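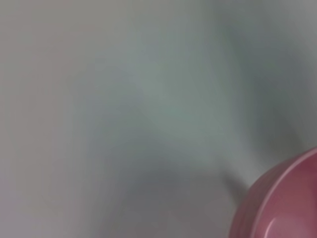 Support > Kitchen and Tableware > Tickets > 2325

Reading time: 2 minutes

Next ticket | Previous ticket | All open | Search

Ticket 2325
Subject: Pink bowl leaving grey marks on pale worktop
Opened by: Joelle Khoury, Lendamside
Product: Szilágyi pink bowl, small
Status: Open

Joelle Khoury, Jun 7, 2021
I bought four of these bowls in March. Wherever one has stood for a while I find a grey smudge on the worktop, and it comes back after I wipe it. The leaflet says the bowls "will not mark any household surface". I have my doubts. The worktop is a pale grey Asow one and had no marks on it before the bowls came.

Uriel Retamal, support
Sorry to hear that. Could the marks be shadow? A glossy bowl on a pale top can throw quite a dark one, and it often looks like a stain from across the room. Please try moving the bowl and see if the mark goes with it.

Joelle Khoury
I do know what a shadow is. But fine, I tried it. One grey patch moved with the bowl, so you can have that one. The other stayed put, and I can feel it with a fingertip, slightly tacky.

Uriel Retamal, support
Thank you. Tacky suggests something left by a cleaning product. Which spray do you use, and do the bowls go through the dishwasher?

Joelle Khoury
Itdale lemon spray, same as for years. Bowls go in the dishwasher at 56 degrees. I don't see how a spray I have always used starts leaving rings the month I buy your bowls.

Gaetano Piras, second line
I've taken this over from Uriel. Please do the following with one bowl only:
1. Wash it by hand in plain soapy water and dry the foot with a tea towel.
2. Clean a patch of worktop with warm water, no spray.
3. Stand the bowl on it for 30 minutes, then lift it straight up.
4. Do the same with an ordinary mug next to it.

Joelle Khoury
Done. Nothing under the mug. Under the bowl a very faint curved line, which wiped off dry. Issa says he can't see it at all, but he can't see crumbs either. Then I did it again with the spray and got a ring under both, the bowl's a good deal darker.

Gaetano Piras, second line
That points to spray being trapped under the foot – more of it under the bowl, as the foot is wider. The faint line could be dust from the unglazed part.

Joelle Khoury
"Could be". So the spray is half of it and your bowl is the other half, and the leaflet is still wrong. Is anybody going to look at one?

Gaetano Piras, second line
Yes. I've asked Roy Greenwood in returns for a prepaid label, reference 138. Please send the bowl you tested, unwashed. Until we report back, I'd stand the other three on a mat.

Joelle Khoury
Will post it. I'm keeping the mug test going on the other three, without a mat.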